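Progress note to the Cosar fund, Monday, May 25, 2026

You asked for something shorter than the last report, which ran to more pages than the footpath has stiles. I have done my best.

**Where we are**

The Dindetetti audio trail now has 5 finished stops out of the seven we promised. The mill, the chapel, the ford, the lime kiln and the old railway halt are recorded, edited and loaded on to the players. The two left are the quarry and the sheep wash. The quarry is waiting on permission from its owners, who answer letters at the speed of geology. The sheep wash is waiting on me.

Since the mill and chapel went live we have had 579 listens. I would love to say these were all visitors, but the first week includes a good deal of me standing by the mill, pressing play and frowning.

**What went wrong**

The Ikow players are good little machines with one serious fault — they stop in the middle of a sentence when the battery drops, and then start again from the top. One walker heard the opening of the chapel story four times and wrote to ask whether it was meant as poetry. Ikow have sent new software, and the fault hasn't come back in the two weeks we've been using it. 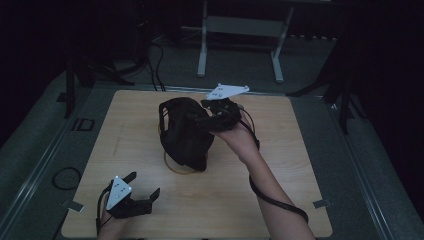

The ford recording had to be done again as well. The first version was lovely, full of birds and running water, and you couldn't make out a word of it. The second was made in a village kitchen with the water added afterwards at a polite volume.

The Welsh version has slipped. Sima, the translation firm, did their part on time, but our script kept changing after they'd finished it, and they have been kinder about that than I would have been.

**Money**

We have spent £165 more than planned on signposts. The first batch pointed walkers firmly into the river. This comes out of the printing budget, so the leaflet will now fold once instead of twice. No extra funds are requested.

**Next**

- Quarry stop: record within a fortnight of permission arriving
- Sheep wash: script by the end of next month
- Welsh version: all seven stops ready in August
- Signposts: check every arrow on foot, in both directions

I'd also like to move the ford signpost further from the bank before the autumn rain. The farmer has agreed, provided we shut the gate.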